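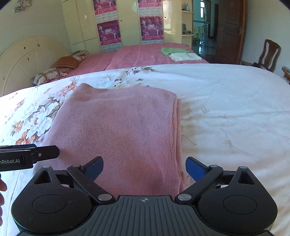 **Wofür ist Flaseo gedacht?**

Flaseo ist ein Datenpaket für das Training und die Bewertung von Greifstrategien an Textilien im Haushalt. Es enthält synchronisierte Aufnahmen aus der Handhabung mit handgeführten Zweifingergreifern, dazu Posen, Öffnungsweiten und Textannotationen.

## Lieferumfang

Das Paket umfasst 3974 Episoden aus 36 Wohnräumen. Eine Episode entspricht einer abgeschlossenen Aufgabe, zum Beispiel Falten, Wenden, Ablegen oder Stapeln. Abgebrochene Versuche liegen in einem eigenen Verzeichnis und zählen nicht zur genannten Menge.

| Merkmal | Angabe |
|---|---|
| Anbieter | Ondora, Kultthorpe |
| Episoden | 3974 |
| Räume | 36 |
| Datenvolumen | 800 GB, unkomprimiert entpackt |
| Greifertyp | handgeführt, zwei Finger |
| Perspektive | Kamera am Greifer |
| Annotation | Aufgabe, Teilschritte, Kontaktphasen |
| Auslieferung | Download oder Datenträger |

Bei zweihändigen Aufgaben werden beide Greifer getrennt aufgezeichnet und über einen gemeinsamen Zeitstempel verknüpft. Die Kameraströme lassen sich einzeln laden. Wer nur mit einer Hand trainiert, kann den zweiten Strom beim Import auslassen – die Indexdatei bleibt dabei gültig.

## Aufnahmebedingungen

Aufgezeichnet wird in eingerichteten Räumen mit vorhandenem Licht. Gemusterte Unterlagen, Gegenlicht vom Fenster und spiegelnde Möbelfronten gehören zum Bestand und werden nicht herausgefiltert. Ein Feld in den Metadaten kennzeichnet solche Episoden, sodass sie sich für Robustheitstests gezielt auswählen lassen.
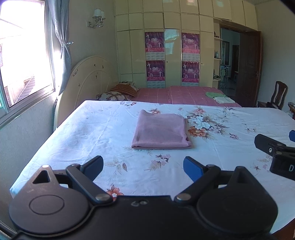
*Gefaltetes Textil auf geblümtem Laken, Greiferfinger geöffnet.*

## Einbindung

Zum Einlesen dient die Bibliothek Bangera, die dem Paket beiliegt. Sie prüft die Dateien beim ersten Start auf Vollständigkeit und schreibt ein Protokoll. Für den Import stehen vier Arbeitsprozesse als Voreinstellung bereit, der Wert ist über die Konfigurationsdatei änderbar. Eine grafische Oberfläche gibt es nicht.

Die Posen beziehen sich auf das Koordinatensystem des jeweiligen Greifers zu Beginn der Episode. Eine Umrechnung auf die Basis eines Roboterarms muss anwenderseitig erfolgen. Kraftwerte sind nicht enthalten.

## Lizenz und Bezug

Die Lizenz gilt je Standort und schließt die kommerzielle Nutzung trainierter Modelle ein. Eine Weitergabe der Rohdaten ist ausgeschlossen. Korrekturen an den Annotationen erscheinen jeweils im April und sind für Bestandskunden kostenfrei. Angebote und Probedatensatz auf Anfrage bei Ondora.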